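Freestanding Coat Racks: Placement, Loading and Upkeep

Compiled by Trudy Faulkner, Funance workshop notes. Revised April.

A pole rack is stable only while the load stays near the center line. Most tipping starts at the arms, so check placement and loading before tightening anything.

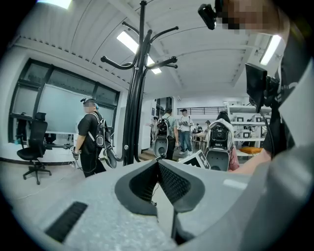
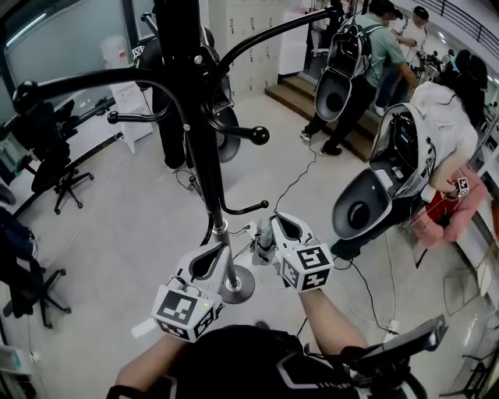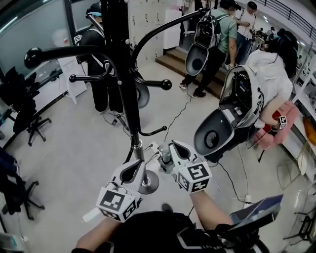 Black coat rack with a central pole and curved arms, standing in an office.

Placement. Leave 48 inches between the pole and the nearest desk or shelf. Chair wheels must not run against the base. Route cables away from the foot and tape down any that cross a walkway.

Loading. Hang the heaviest item first, then put the next one on the opposite arm. Bags go on the lowest hook that keeps them off the floor. Do not stack more than 3 garments on one arm.

Wobble. Empty the rack and lay it on a blanket. Tighten the base bolt, then each pole joint from the bottom up. If a threaded joint still turns by hand, wrap the thread with PTFE tape and refit.

Floor contact. On hard flooring, fit felt pads of equal thickness under the base. Replace all pads together.

Cleaning. Wipe painted metal with a damp cloth and a drop of dish soap. Dry bright metal parts at once to prevent spotting. Scouring powder will dull both finishes.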